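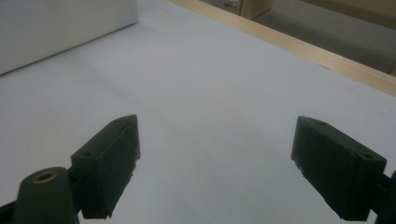

## Unit 4: Preparing and Maintaining a White Work Surface

Covers pale matte tabletops used for sorting, layout and light assembly. Read before the June practical. Glossy and glass tops are handled in Unit 5.

### 4.1 Reading the surface

A matte white top scatters light in many directions. Under a single overhead source it will still look uneven: brighter toward the middle, slightly gray toward the corners. Shading of this kind is a lighting effect and should not be recorded as staining. To tell the two apart, change the direction of the light. Shading moves with the lamp; a stain stays put.

Terms used in this unit:

- **Falloff:** gradual loss of brightness away from the light source.
- **Haze:** a thin film, usually cleaner residue, visible at a low angle.
- **Burnish:** a shiny patch on a matte finish, produced by rubbing. Burnish is permanent.

### 4.2 Cleaning procedure

1. Clear the working area. Lift items; do not slide them.
2. Remove dust with a dry Pomard cloth, back edge to front edge.
3. Dilute the Funico cleaner: 10 ml in 200 ml of water.
4. Spray the cloth, never the top.
5. Wipe in straight, overlapping passes with light pressure. Circular scrubbing is the usual source of burnish.
6. Wipe again with plain water and dry with a second cloth.
7. Check for haze with a lamp held near table height.

Adhesive residue is softened with a damp cloth left in place for several minutes, then lifted with a plastic scraper held nearly flat. Metal blades are not used on any top in this course.

### 4.3 Layout

Leave the center of the table open. Tools go to the left and right margins, parts to the rear. Dark tools and parts are easy to find against white; clear film and white fasteners are not, and should be kept in a Nyanda tray with a dark liner.

### 4.4 Log

Enter each cleaning on the Drindari sheet with the table number, the cleaner used and any new marks. Interval between full cleanings: 48 hours of bench use. Dry dusting is done at the end of every session and is not logged.

**Reading for next unit:** 5.1 through 5.3, plus the table of cleaner dilutions.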